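July 24, 2018
Sim bench, gripper comparison, continued

Picking up from where I left the page last time, which was in a bad mood. Devendra Kashyap wants a yes or no on whether we stay with the Florkard fingers in the model or switch to the Skusitz ones before anybody spends money on the real thing. I said I'd have it by lunch. It is no longer lunch.

Setup is the two-arm cell with the fixture and the blue block board on the table between them. Left arm does the work. Right arm is parked. Yu-ting Huang asked if the right one could be deleted to save render time, and I said no, it's in the real cell so it stays in the sim cell, and then I looked at the render time and nearly changed my mind. Compromise: it stays, and it gets a park pose out past the table where it can't contribute.

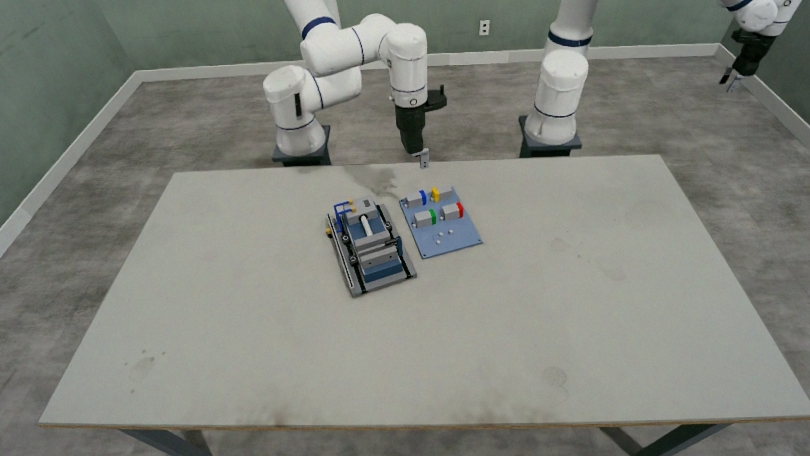
Home pose for the left arm is now saved with the controller config instead of being typed in by hand by whoever sits down first. In April we lost two days to a home pose with a sign flipped in one joint, and the arm spent those two days starting every run with its elbow in the table. The physics engine did not mind. Nothing complained, the success rate was just bad, and we all had theories about friction.

What I'm comparing:

Florkard fingers. Short, squarish, dark pad on the inner face. Opening is more than we need. Mesh came from the vendor and was clearly exported by someone who gets paid per triangle. Yu-ting cut it down to 4000 faces and I can't tell the difference, and neither can the collision checker, except that it now finishes.

Skusitz fingers. Longer and thinner. They fit down between neighboring blocks without any argument. They also flex in real life, and our model of them doesn't, so whatever number I get for them is a number for a finger that isn't for sale.

Same blocks, same board, same grasp planner (Li's, the old branch, not the one with the new cost term). The planner picks a block by its end color, comes in from above, closes, lifts, checks that the block came along. I left the pegs on the board. They're in the way in the real cell, so the fingers had better get used to them.

First batch was 18 runs per finger set to see if anything was on fire. Something was. The Florkard set kept closing a little early on approach, so it tapped the top of the block and then reported a perfect grasp of nothing. That was me. I had the tool center point from the Skusitz config still loaded, and those fingers are longer. Fixed, and I added a check that the TCP file name matches the gripper name. The check is four lines and should have existed a year ago.

Second batch is the real one, 637 runs per set, started before my coffee and finished well after it. Block positions jittered, small yaw error added, lighting randomized within reason. I put the wrist camera back on for this batch so that the alignment step uses what the arm would see and not the ground truth pose, which had been making us look like geniuses.

The wrist view needs a section to itself. We're on the wide lens model now, the circular one with black corners, and Noltik's undistort step is supposed to flatten it before the color segmentation runs. I've turned that off for the moment and I'm segmenting on the raw view. The color bands are what we care about, and they come through the distortion well enough. Flattening costs time on every cycle and throws away the outer part of the view.

The drawback is the gripper. With this mount, its own housing eats a big piece of the lower view, so any block that sits back toward the wrist gets covered. Red between the fingers is fine, yellow off to the side is fine, blue is mostly a rumor.
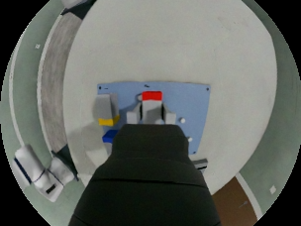 I tried masking the housing out as a fixed region. Works until the fingers move, because the mask I drew had them in one position. Version two masks only the housing and leaves the fingers to the segmenter, which handles them since they're plain gray and it's hunting for saturated color. Gray fingers, gray blocks, colored ends. If the block bodies were what we had to find I'd be writing a resignation and not a notebook.

Shadows turned out to be more of a nuisance than the lens. A block's shadow on the light blue board goes to a darker blue, and the blue threshold was loose enough to be interested. Twice I watched the arm line up very carefully over a shadow and go for it with total confidence. Tightened the threshold on saturation, and it stopped in the replays I tried. I want the whole batch run again before I believe it.

Early read, ahead of the full log parse:

Skusitz misses less on approach. It slips more on lift when the yaw error is at the high end, and there's just less pad to hang on to.

Florkard misses when a neighbor is close, mostly by brushing it on the way down. Once it has hold of a block, it has it.

For Devendra's question that probably means Florkard, with the blocks spaced a bit wider, and he'll say the spacing is set by the customer. I know. I'm writing it down anyway so it's on paper ahead of the meeting.

Yu-ting thinks the approach could come in with the wrist turned so the fingers close along the row and not across it. Worth doing. It also moves the housing to a different part of the board, so we may get the blue one back for free. She's going to put the rotation in as a flag on the planner. I asked for it to default to off, and she gave me a look, but she agreed.

To do:
- rerun the batch with the new blue threshold, both finger sets
- split the brush contacts from the real misses in the log, they share an error code right now
- ask Li if the new cost term knows about neighbors or only about the table
- undistort on versus off, same seeds, time it properly
- get a flex number for the Skusitz fingers from somebody who has held one
- tell Devendra tomorrow, not lunch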